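Open Computers – Gallery
Pustari Repair Room
Page put online 2020-11-21

Welcome to the gallery of the Pustari repair room. On this page we collect pictures of desktop computers with the side panel off, and we write a little about what is inside. Many visitors bring us a computer which they have used every day for years, but they have never looked into it. We hope that after reading this page they will be less afraid of the screws.

Pustari is a small place on the ground floor of the Graltwood building. We began in April with one long table, and now we take in up to 12 computers in a month. Most of them are office towers. They are heavy and not very beautiful, but they are a pleasure to work on, as there is enough space for the hands and most parts can be taken out without force.

Some words about the order of work, for those who want to try at home. First we shut the computer down, pull out the mains cable and press the power button once more. Then the tower goes on its side, with the removable panel facing up. We make a note of every connector before we pull it – a pencil drawing is quite sufficient. Screws go in a dish with small compartments. If you mix long and short screws, you will lose an evening.

The processor is the part which people ask about most. It sits in a socket near the middle of the main board, under a metal frame, and the frame is held down by a thin lever. To open it, you push the lever a little down and to the side, and then you let it come up slowly. Please keep one finger on it. The chip itself must be held only by its edges and lifted straight up. When it goes back, it must lie flat by its own weight. If it does not lie flat, do not press, but take it out and look again for the small mark in the corner.

Before the processor can be reached, the cooler has to come off. Old thermal paste can be as hard as dried glue. We clean it with alcohol and a cloth without fluff, and we have patience. For new paste, a quantity like a grain of rice is enough for the usual office processor. In the beginning I used much more, and I had to clean the socket of one poor computer with a toothpick.

The coin-cell battery is a question for nearly every older machine. When the clock shows a wrong date each morning, this battery is usually tired. It is cheap and it can be changed in a minute. Write down your BIOS settings before, because they may be lost. After the change you set the date and time again, and that is all.

About cables I have a stronger opinion. Many people open the tower and immediately want to tidy everything with plastic ties. I would wait. The cables in a factory tower often follow a path which leaves the drive cage free to come out, and when they are tied too short, the next person has to cut everything. One soft strap is mostly enough.

We keep a paper sheet for each computer, after a form we had from our friends at Sinoren. It has 6 lines: memory, disk, processor, battery, fans, remarks. The remarks line is always too short. The spare parts stand in the Lui cabinet beside the door. Memory modules are on the top shelf, disks in the middle, and power supplies at the bottom, for they are heavy.

Concerning power supplies: we test them, but we do not open them. The label tells how much they can give, and for an ordinary office tower 300 watts is normally sufficient. A visitor once asked for 600 watts for writing letters. We talked it over and he kept the old one.

The pictures can be used freely for teaching – please mention Pustari.

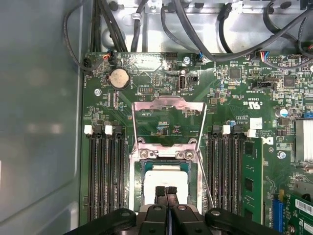 Main board, with the coin-cell battery in its round holder and the internal USB port.
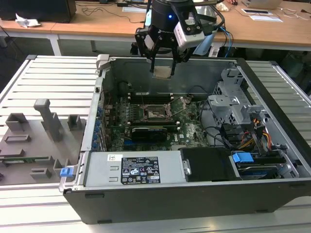

Dell tower on its side, the processor socket open and its lever up.
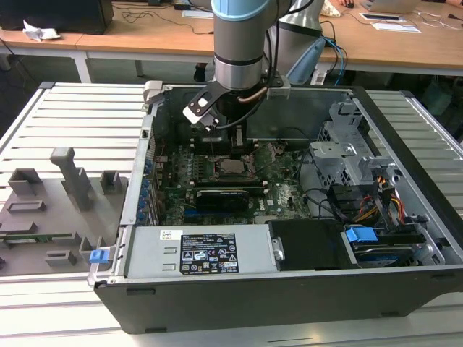 Dell tower with the processor in its socket; the power supply with its black label is at the front of the case.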